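4. Before you fit your Clolero bathroom heater

Do take your time over this part — a calm half hour now will spare you a good deal of fuss later on, and there is no prize for finishing first.

1. Turn off the power at the main switch and let everybody at home know that you have done so.

2. Choose a stretch of outside wall, and hold the paper template against it with the arrow pointing up.

3. Mark the 2 upper holes in pencil, 58 mm apart, then stand back and have a good look before you drill.

4. Push in the plugs, hang the bracket and tighten both screws by hand.

Caution: never drill directly above or below a socket or switch.

Note: if your heater was bought before August, the bracket may already be fixed to the back. Simply lift it off.

5. Lay out the remaining parts somewhere clean and flat, and a tiled floor will do very nicely once it has been swept.
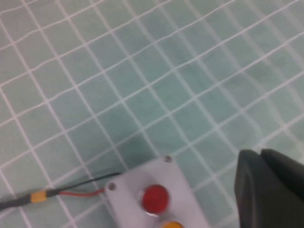 White plastic control box on a tiled floor.

6. Keep the screws in a saucer until you reach section 5, where we join up the cable together.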